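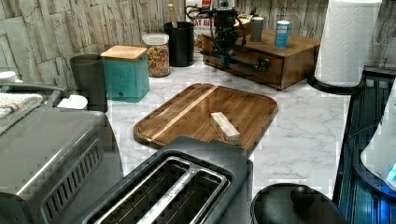

Landing space is a term in kitchen planning for the clear stretch of counter next to an appliance, sink or storage point, used for setting things down. It is measured along the front edge of the counter and is separate from preparation space, where food is cut and mixed.

Origin of the term

The term came into use at the Rutherford household laboratory, where planners timed the handling of pans, groceries and dishes in test kitchens. Earlier manuals gave only a total counter length and left its division to the builder. Yavuz Türkmen's survey of 153 rented apartments in Steditz found that 41 had no landing space on either side of the range. 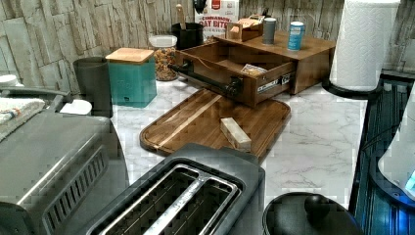 Measurement

Under the Steditz method, a stretch counts as landing space only if it is at least 700 mm wide beside a range, or 568 mm wide beside a refrigerator. The refrigerator figure applies to the side where the door opens. Corners are counted once, even when they serve two appliances. Surfaces more than one step away are left out — an island across the aisle does not qualify.
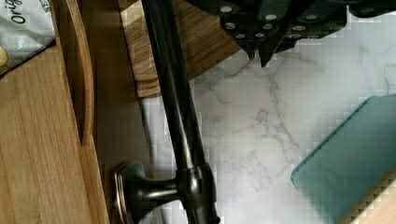 At a sink, landing space is counted on both sides, and the side used for drying dishes is recorded separately. A fixed drainboard is accepted by the Steditz method but not by the older Rutherford tables, so published totals for the same kitchen may differ.

Overlap and loss

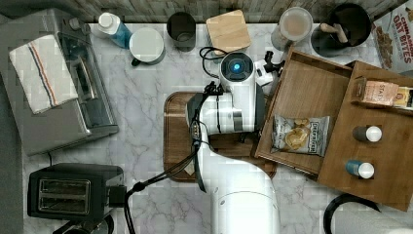
Measured landing space is often larger than what remains in daily use, and later surveys list the two figures separately. Small appliances account for much of the difference. A toaster oven takes up its own footprint and also the area its door swings over; where it stands at the left side of the counter with the door facing the center, a cutting board placed farther in competes for the same stretch. The Bristalen revision, adopted in March, deducts the door swing in full. Movable boards and trays are ignored.

See also: Isex counter height tables; Work triangle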